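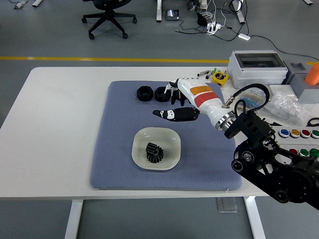 Slide 1. Opening

Lidon, the task layer for small-part sorting. Speaker notes, Oğuzhan Avcı, 2021-04-26 version. Hélène Caron takes the perception questions at the end.

Say up front: this is a software talk. I will skip the drive electronics and the arm kinematics. Anyone who wants those can ask for the Ornside write-up.

The job is nuts and gears on a padded mat, plus a white dish. A goal is a list of relations between parts and regions. The planner gets the list and the current scene state and returns a sequence of pick and place calls. No learned policy at this level.

Slide 2. Process layout

Four processes: camera, tracker, planner, arm. Each writes to one log. The log is append-only and every entry has the clock of the process that wrote it and the clock of the logger. We keep both. When they disagree by more than one camera period the run is marked and left out of the timing plots.

The tracker publishes a full scene state on every update, including parts it believes are hidden. It does not publish differences. We tried differences in Nulia, the older version, and a single dropped message left the planner working on a part that had moved.

Pause for the diagram. Point at the arrow from arm back to tracker; people miss it.

Slide 3. Part classes

Hexagonal nuts, spur gears. All black. Color gives you the part against the mat and the dish, and then it is useless for telling one part from another. We classify on outline: a hexagon fit first, then a tooth-count estimate on whatever fails the fit.

Size is a separate field from class. A small gear and a large gear are both "gear" to the planner unless the goal asks for a size. Hélène wanted separate classes and there is a branch with that change. It made the goal files longer and the results were the same.

Height matters more than it looks. A gear lying flat gives a clean outline from the head camera. A gear on its rim does not, and the grasp has to come from another table of approach angles. The tracker holds a pose flag with three values: flat, edge, unknown. Unknown sends the planner to a look action before any pick.

Slide 4. Occlusion

The arm comes in from the right, so the right side of the mat is the bad side. We project the arm model into the camera image at the joint angles nearest in time and mask it out. Anything under the mask keeps its last pose, and its variance grows with time.

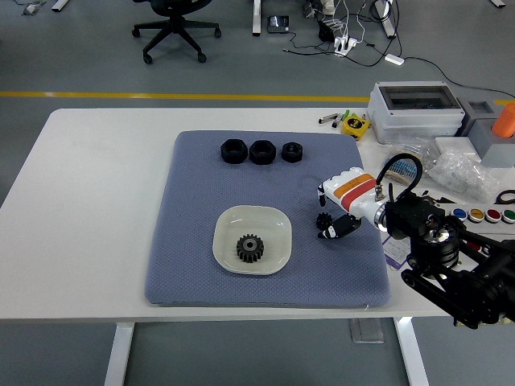 The fingers are the hard part of the mask. They are black, the parts are black, and a small gear next to a fingertip merges with it in a plain threshold. We pad the finger mask outward and accept that a part close to the tip is untracked during the final approach. For that stretch the arm runs on the last pose it was given. The planner is told this explicitly with a "blind" flag, so it will not cancel a grasp over a missing part.

If asked why not a wrist camera: we have a branch for it, Ouazzani, and the calibration is not stable enough to show. Planned for June.

Slide 5. Planner

Depth limit is 9 actions. Goals that need more are split by hand in the goal file. Search is plain best-first, and the cost is travel distance plus a fixed penalty for each look action.

Replanning is triggered by state change, never by a timer. A change counts when a part leaves its region or its pose flag changes. Small shifts inside a region are passed to the arm as a corrected target and the plan is kept.

Read the log excerpt aloud, slowly. Stop at the second replan line.

Slide 6. Tooling

Replay is the piece I would keep if we threw out the rest. Any log can be fed to the planner offline, and the plan is compared with the one recorded. A mismatch fails the build. Logs are kept for 365 days, then only the marked ones.

Still open: the tooth-count estimate on partly masked gears, and a goal syntax for "in a row" that does not depend on the order the parts are listed. Hand over to Hélène for questions.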